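Most people who build a robot arm at home start with the arm. I did too, and I think it is the wrong end to start from. You can spend a whole winter on joints and motors and still have no idea what the thing should do with a fork.

Our shared workshop has two arms in various states of repair. Arvo Manninen built the first over 2 years, and it can draw a very good circle. Vilja Lehtinen's is quicker and throws its own screws. Both of them are better engineers than I am, and I say this with respect: the hard part of laying a table is in the fingers, and in the many small decisions a person makes without noticing them. If you want a machine to learn those, somebody has to sit down and do the job by hand, with the same sort of fingers the machine will have, over and over.

So that is what we have been doing since December. The grippers are held in the hands and the work is dull. Pick up, put down, straighten, start again. We have 167 runs we would call clean. Driss Ouazzani thinks we need 1,000 before it is worth training anything, and he is probably right.

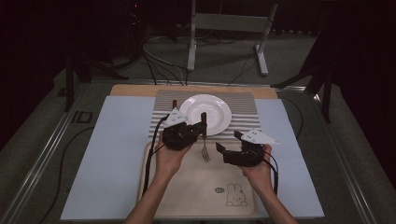
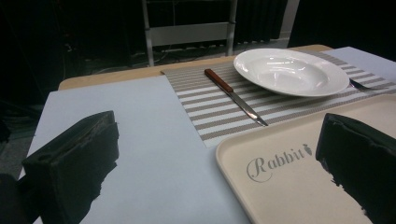 I have heard two complaints about this way of working. The first is that it isn't really building. Iolanda Sampaio put it to me over tea one evening: a person who spends 40 minutes moving cutlery has made nothing you can hold. I understand the feeling, but I don't agree. A jig is part of the build. So is a test piece. A good set of recorded movements belongs on the same shelf, and it will outlast whichever motors we bolt on this year.

The second complaint is that household things are too awkward, and that we should use plain blocks until the method works. I would say the awkwardness is the point. A fork lies nearly flat and gives you very little to get hold of. A plate has a rim that is easy to touch and hard to grip well. A block teaches you about blocks.

There is a fair argument on cost. Cables, mounts and grippers add up, and a small workshop has other things to buy - the bandsaw still needs a new guide. I would put off the third arm before I put off this. We don't have a use for a third arm.

Arvo has offered his for the first trial, once the wrist is back together. He wants the circle program kept on it, and I have said yes.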